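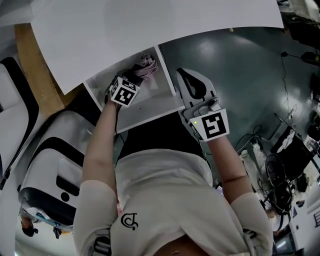 Sebastian Pană reckons I should just tell you all to buy a soundbar and sit down, and he may have a point, but I've got 11 minutes so you're getting the long version!

Right. Telly sound. My living room in Dundircombe has a hard floor and a big window, and for years I had the subtitles on for everything (even the football). Then in February I moved the speakers away from the wall, and I could hear the words.

PAUSE. Play the news clip, first with night mode off, then on.

So start with the menus. Look for dialogue boost, and switch off any fake surround. Questions next, Bleddyn has the mic.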